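Where my weekend word lists come from

June 16, 2025

I've been messing around with word endings again, so if you came for the soup recipes, come back next week!

It started in February, when I was reading an old grammar I picked up at a book sale in Trestell (three dollars, spine gone, somebody's grocery list still in the back). The author spends a whole chapter on the ending "-ish" and seems pretty annoyed by it. I got to the end and thought, wait, I use this thing all day long. Reddish, sevenish, childish, Swedish. Those aren't all doing the same job, are they?

So I started a list. Every time I heard or read an "-ish" word, it went in the notebook. By the end of the month I had 87 of them, and by now I'm at more than 200, which my family finds a little worrying.

The oldest ones are the people and place words, like English and Danish. Then you get the slightly mean ones - foolish, selfish, childish - where the ending means "like a" and you wouldn't want to be called most of them. The color words feel different to me. Pinkish doesn't mean "like a pink." It means pink, but don't hold me to it. And then there's the time one, sixish, which I love, and which I've now seen on a real printed invitation.

What got me is that lately it can walk off by itself. "Was the movie good?" "Ish." Try that with "-ness" or "-ly" and people will just stare at you.
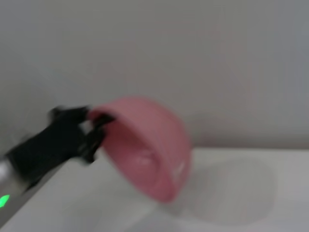
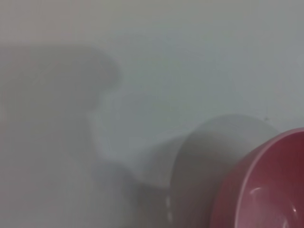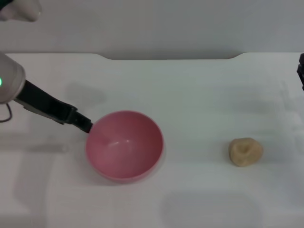
A pink bowl, or pinkish if you're me this month.

What I sorted out, and what I didn't

I tried putting the whole list into piles on Saturday. Adjective plus "-ish" was easy (tallish, oldish, warmish). Noun plus "-ish" was easy too, until I hit "bookish" and "feverish" and couldn't decide if they belonged with "childish" or not. Bookish used to sound like an insult to me and now it sounds like a compliment, so maybe the pile is moving while I'm sorting it.

Then there are the fakes. Finish, polish, vanish, and publish all end the right way but have nothing to do with it. Those came in through French verbs, and I had eleven of them in the notebook before I caught on. Radish is a fake too, which made me sad.

Next up is "-y," as in chilly and crunchy, and I already have a page of those going. Does anybody out there say "greenish" and "greeny" and mean two different things? I think I do, but I can't explain how. Leave me a comment if you've got an opinion, or a good weird one for the list.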